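Home | Issues | Authors | Contact

Print this article | E-mail this article

3.2 Table setting and bread items

The bowl and bread task belongs to the serving group, together with the cup and saucer task of Section 3.1. Each setting consists of a cutting mat, one bowl and one bread item. The mat is green with a printed white grid, which allows the starting position of the bowl to be written down as a pair of grid coordinates. The bowl is pink with a white rim, and its pale interior keeps the edge of the bread easy to see during annotation.

Bread was chosen over fruit after the March pilot at Nevenley. Fruit rolled when set down near the rim - bread stayed where it was placed. The serving group contains 139 trials, of which 126 were kept for analysis. Labels were assigned by Vesela Stojanović following the Memance scheme.

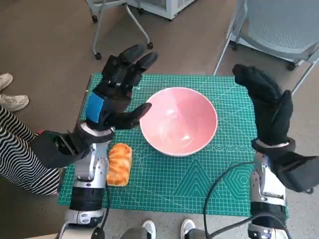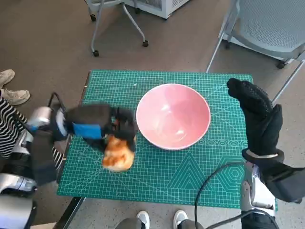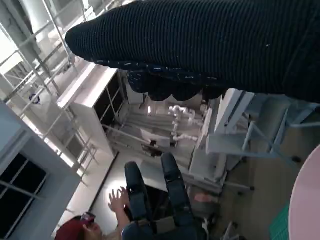

Figure 5. Serving group, one session. First panel: bread lying on the mat to the left of the empty bowl. Second panel: bread held above the mat, bowl empty. Third panel: view of the surrounding room, with shelving cabinet and window.

3.3 Scoring

A trial is scored as complete when the bread rests wholly inside the bowl. Bread leaning on the rim is scored as partial. A bowl displaced by more than one grid square is noted separately - displacement does not change the score.

Related items
Delić bowl set: dimensions and rim profiles
Sallari tableware list, revised September 2024
Labeling food items in short trials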